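「あお」が多すぎる話

11月
投稿者:コリーン・グエン
シェア 100 コメント 3

先月「緑の信号をどうして青と呼ぶのか」という短い記事を書いたら、思いがけずコメント欄が盛り上がってしまって、あれからずっと青のことばかり考えています。電車の中でも青、歯を磨きながらも青。というわけで今回は長いです。覚悟してください!

まずは前回のおさらいから。日本語の「青」はとにかく守備範囲が広い。青りんごは緑、青菜も緑、青のりも緑、青竹も緑。山が青々と茂っているときの青は、誰がどう見ても緑です。それなのに空も青いし海も青い。人の顔色が悪くても青いし、若くて経験が浅くても青い。ひとつの言葉でよくここまで働けるものだと感心します。

信号については、前回の記事で少し言葉が足りなかったので補足させてください。日本に信号機が入ってきた当初、法令の上では「緑色信号」だったそうです。ところが世間の人がみんな青、青と呼ぶものだから、戦後になって法令のほうが「青色」に書き換わった。私はこの話が大好きで、もう何度も人に聞かせています。お役所が色の名前で町の人に根負けしたんですよ。そのあと灯器の色まで青みの強い緑に寄っていったというから、言葉が物の色を引っぱったことになります。すごくないですか。

もうひとつ、書きそびれて悔しかったのが形容詞のことです。「赤い」「青い」「白い」「黒い」とは言えるのに、「緑い」「紫い」「橙い」とは言えない。「黄色い」「茶色い」は言えるけれど、間に「色」を挟まないといけない。そのままの形で「い」がつくのは四つだけで、この四つが日本語のいちばん古い色の言葉だとされています。昔の「あお」は、赤でも白でも黒でもない、そのあいだのぼんやりした広い場所を引き受けていたらしいのです。灰色がかった馬まで「あお」と呼んだ。宮中の行事に「白馬節会」というのがあって、字は白馬なのに読みは「あおうまのせちえ」。初めて知ったときは声が出ました。白なのか青なのか、はっきりしてほしい。でも、はっきりしないところがたまらない。

さて、うちの話です。父がベトナム語を話すので、私は小さいころから「xanh(サイン)」という言葉を聞いて育ちました。xanhは青でもあり緑でもあります。どうしても区別したいときは後ろに何かをくっつける。xanh lá câyなら木の葉のxanhで緑、xanh da trờiなら空のxanh、xanh nước biểnなら海の水のxanh。葉っぱと空と海、それぞれの持ち主の名前を添えて呼び分けるわけです。

子どものころ、父に「青いクレヨンを取って」と頼まれて緑を渡したことがあります。父は日本語で「あお」と言ったのだけれど、私は頭の中で一度xanhに直してから、もう一度クレヨンの箱を見たらしい。箱にはあおもみどりもちゃんと印刷してあったのに! 父は黙って受け取って、そのまま緑の海を塗りました。あの海の絵はまだ実家の引き出しにあるはずです。今度帰ったら探してみます。

そんなわけで、私にとって青と緑の境目はいつも少しゆるい。大人になって服を買うときも、店員さんに「こちらのグリーンですね」と言われて、え、青だと思って選んだのに、となることがあります。逆もあります。自分の目が特別なのかと心配した時期もありましたが、いろいろ読んでみると、青と緑をひとつの言葉でまとめている言語は世界中にたくさんあるそうで、すっかり安心しました。ウェールズ語のglasも今は青を指すのがふつうなのに、草はglaswellt。言葉の中に、昔の緑がそのまま残っているんですね。青い草! 日本語の「青草」とそっくりではありませんか。

反対に、青をひとつでは済ませない言語もあります。有名なのはロシア語で、濃い青のсиний(シーニィ)と明るい青のголубой(ガルボイ)は別々の色として扱われます。日本語話者が赤とピンクを分けるような感じでしょうか。イタリア語にもbluとazzurroがあって、サッカーの代表チームはあくまでアッズーリ。ここを間違えると友だちをなくしそうです。 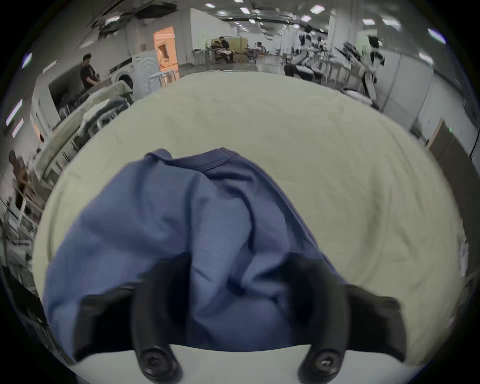
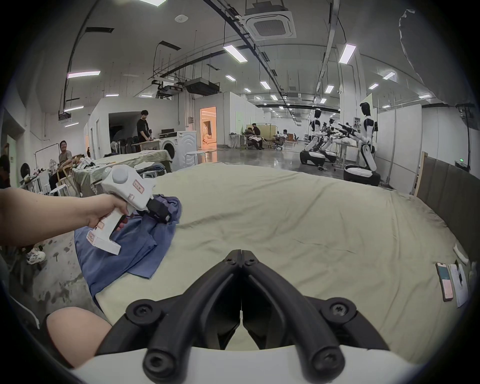 ラマイ・オンスリーさんは前回のコメント欄で、タイ語も青をふたつに分けますよ、と教えてくれた。明るいほうがฟ้า(ファー)で、空という意味の言葉がそのまま色の名前になっている。濃いほうはน้ำเงิน(ナムグン)で、น้ำが水、เงินが銀。子どものころは濃い青のどこが銀の水なのか不思議だったけれど、今では夜の川のことだと勝手に決めています、とのことでした。

夜の川! もうそれでいいじゃないですか。語源の本に何と書いてあろうと、私はこれからラマイさんの説でいきます。銀の水と聞いてから濃い青のインクを眺めると、乾く前のぬるっとした光り方がまさにそれで、しばらく見入ってしまいました。

同じコメント欄で、アドラシオン・リョレンテさんはスペイン語の話をしてくれました。スペインで育った彼女にとって、空の色はazul claroかazul celesteで、つまりazulの仲間。ところがラミロ・セプルベダさんがすぐ下に、自分の周りではcelesteはcelesteであってazulではない、と書きこんだのです。同じスペイン語なのに、育った土地でここまで感覚が違う。アドラシオンさんが「では水色のシャツを着た人を見てazulのシャツの人と呼んだら?」と返し、ラミロさんが「別の人を探しに行く」と答えたところで私は笑い転げました。おふたりとも、ありがとうございます。コメント欄は今回も開けておきますので、どうぞ続きを。

ここからは染め物の話です。やっと来ました。これを書きたくて朝から机に座っていたのです。

藍染めの色の名前がすばらしい。藍の液に布を浸す回数や液の強さで色がどんどん変わっていくのですが、その段階ごとに名前がついています。いちばん淡いのが「瓶覗(かめのぞき)」。藍瓶の中をちょっと覗いた程度にしか染まっていない、という意味だとか。瓶に張った水に空が映った色を覗きこむ、という説もあって、どちらも捨てがたい。私は気分で使い分けています。

それから浅葱(あさぎ)。葱の若い葉の色ということになっていますが、見本帳で見ると葱よりだいぶ青い。ここでもまた青と緑が混ざっています。縹(はなだ)は藍だけで染めたまっすぐな青で、とても古い名前です。字も音もきれいで、猫を飼ったら名前にしたい。納戸色は少し灰色がかった渋い青。納戸の中の薄暗さから来たという人もいれば、納戸に引いた幕の色だという人もいます。暗がりに名前をつけて色にしてしまうなんて、江戸の人はよほど色が好きだったのでしょう。

そして紺。さらに染めて染めて、ほとんど黒になったのが褐(かち)。「勝ち」と音が同じなので武士に好まれたといいます。駄洒落で色を選ぶところに急に親しみがわきます。うちの父も宝くじを買いに行く日は必ず同じ靴下を履きますから、気持ちはよくわかる。

「藍四十八色」という言い方もあるそうです。きっちり四十八というより、それだけたくさんあるということらしいのですが、一度ぜんぶ並べたところを見てみたい。藍染めの暖簾の前を通ると、最近はつい立ち止まって、これは縹か、いや納戸か、とつぶやいてしまいます。たいてい当たっていないと思います。答え合わせをしてくれる人がいないので、勝率は永遠に不明です。

絵の具のほうの青も少しだけ。ラピスラズリを砕いて作るウルトラマリンは「海の向こう」という意味の名前で、はるばる運ばれてくる石だったために、昔のヨーロッパではたいへんな高級品でした。聖母の衣に使うぶんを注文主が契約書で指定していた例もあるといいます。青の量で揉めた画家と注文主もいたに違いありません。想像するだけで胃が痛い。

それに対して、十八世紀の初めにベルリンで偶然できたのがプルシアンブルー。赤い絵の具を作ろうとして青ができてしまったというのだから、失敗の中でもかなり格好いい部類です。日本では「ベロ藍」と呼ばれて浮世絵に使われ、あの波や空の深いぼかしになりました。ベロはベルリンのベロ。最初に聞いたときは舌のことかと思って、なんという名前をつけるのだと憤慨していました。すみません、ベルリンの皆さん。

気持ちが高まりすぎて、先日ついに文具店のモラーノで色鉛筆を買いました。100色入り。店のウィローさん(ウィロート・チャルーンスックさんのことを、常連はみんなこう呼びます)に「青は何本入っていますか」と尋ねたら、「それはお客さんがどこまでを青と呼ぶかによりますね」と返されてしまいました。完璧な答えです。このブログを読んでいるのかと思いました。

家に帰ってさっそく青だけを抜き出してみたのですが、これが終わらない。トルコ石みたいな色で手が止まる。青磁で止まる。藤色を入れようとして、いやいやと戻す。夜中にまた起きて、やっぱり入れる。とうとう夫に見せたら、私が青の側に置いたうちの2本を黙って緑の側に動かして寝室に戻っていきました。翌朝、私は元に戻しました。この攻防は今も続いています。

鉛筆には品番と色名が刷ってあって、お気に入りは3343番の「夜明け前」。紙に塗ると最初は紫っぽいのに、重ねていくうちにぐっと青に寄ってきます。朝の五時すぎに起きて窓の外と比べてみたら、似ている瞬間がたしかにありました。ほんの少しの間だけ! あわてて紙を窓に当てているうちに、空のほうはもう瓶覗になっていました。11月の朝は冷えるので、試す方は羽織るものをどうぞ。

そうそう、父に電話で「夜明け前の空は何色?」と聞いてみたのです。xanhと言うかな、と期待して。父は少し考えて、「まだ暗いから見えない」と言いました。それから「早く寝なさい」とも。

次回は紫の話にするつもりでしたが、モラーノに藍の生葉染めの小さな本が入荷すると聞いたので、もう一回だけ青を続けるかもしれません。生葉で染めると、あの濃い紺とはまるで違う、透きとおった水色になるのだそうです。水色。水は透明なのに、どうして水色は青いのでしょう。ああ、また眠れない。

皆さんの言葉では、青はいくつありますか。方言でも、家の中だけで通じる呼び名でも大歓迎です。アドラシオンさんとラミロさんの水色のシャツ問題に決着をつけたい方も、コメント欄でお待ちしています。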